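Desktop rebuild days are back at Skastent

If you have an old office tower sitting under a desk or behind the boots in the hall closet, we have plans for it! The rebuild days have started up again in our workshop in Laltdale, and we are so pleased to see the benches full of computer parts once more. The idea hasn't changed. People bring in desktops they no longer want, we go through them one by one, and the ones that can be put right go out again with a fresh install and a keyboard that has all its letters.

The first batch came from the Brekke office clear-out, and what a nice batch it is. Big, sensible business machines, the sort that were built to be opened. Side panel off, drive latches in blue so you know what you are meant to grab, and enough room inside to get a hand in without skinning your knuckles (mostly). We took in 163 machines over the summer and 102 of them have already been through the first check, which covers power, memory, fans and a good long look at the board. The rest are stacked along the back wall, waiting their turn.

The part everybody wants to try is the processor. Memory is easy and a graphics card is hardly harder, but there is something about opening that little metal bracket for the first time that makes grown adults hold their breath.

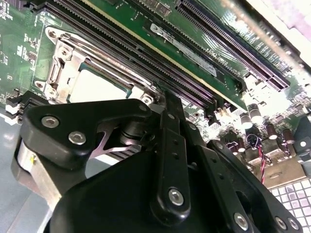 So we have made it the heart of the beginners' session this season. You will learn how to unhook the lever and swing the bracket up, how to lift the chip straight up by its edges, and how to set it back down in the right direction. There is a small mark on one corner of the processor to line up with a mark on the socket, and once you have seen it you will wonder how you ever missed it. No pushing! If it doesn't want to sit flat, pick it up and look again. Old thermal paste comes off with a lint-free cloth and a little isopropyl alcohol, and new paste goes on only once the bracket is closed and latched. A small dot in the middle is plenty.

We get asked a lot whether it is worth swapping processors in machines of this age, and for us the answer is a happy yes. Often one tower has a better chip and a dead power supply, while the one next to it runs fine but slowly. Put the two together and you have a very decent computer for homework, video calls and family photos. The leftover parts go into the spares drawers, and those drawers have saved us more times than I can say. Last season a single drive carrier, kept for no good reason, got a whole machine back out the door.

A few things to know if you are bringing a tower in. Please leave the power cord at home unless it is an odd one, as we have a crate of the ordinary kind. Copy off anything you want to keep, and tell us whether the drive should be wiped or handed back to you. Leave the screws in, even if the side panel is loose. And don't worry about dust – we have brushes, and some of us find it very satisfying.
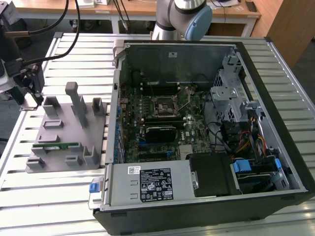

LALTDALE – Friday, August 27, 2021

Sign-up for the fall bench sessions is open from today. Each session has 8 places, two people to a machine, and runs for a full evening so that you have time to take a tower apart, get lost in it and find your way back. We start with the case lying on its side and work inward: cables first, then drives, then cards and memory, and the processor last of all. Everything goes back in the opposite order, and the moment when you press the power button is just as exciting the fifth time as it is the first.

You don't need any tools of your own. We have screwdrivers, wrist straps, trays for the screws and the Inum parts sheet, our own one-page guide to what goes where, which has been redrawn with bigger labels and is much better for it. Long sleeves are best rolled up, and rings and bracelets should come off before you reach inside.

There will be 5 sessions before we stop in November to pack up the finished computers. If the list is full when you get to it, put your name down anyway, because places do open up. Coffee is on us, and there's a separate table for it, well away from the motherboards.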